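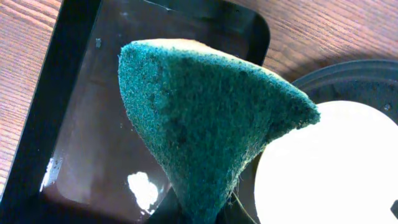

Drasotau Street Tenants' Group, notes from Tuesday, October 27, 2020

I'm on notes again, so blame me for the spelling. Nine of us on the call, plus Banafsheh Shojaei, who joined from her car and dropped off twice (sorry Banafsheh, we did wait!).

August notes: approved, with one fix. The bike room quote came from Storance, and I had written Nornico. Nornico does the elevator.

Shared kitchen. Anatole Millet went through the cleaning rota and we went back and forth for ages — I lost track of who wanted what. Where we landed: four households a week, wiping down after every use, and the kitchen money pays for new sponges and dish soap. Anatole buys them and gives me the receipts. The oven question waits until next time.

Bike room. Storance wants $80 a rack and we'd need five. I like the hanging kind, Banafsheh really doesn't, and she has the heavier bike, so fair enough. She'll ask them for a price on floor racks.

Heating. The second floor is still cold in the mornings. I'm calling Mészáros again this week and will post whatever they tell me by the mailboxes.

Any other business: the front door sticks, and somebody's packages keep ending up on the stairs. Please pick them up!

We stopped there — Anatole had soup on. Next call once Banafsheh has the rack prices.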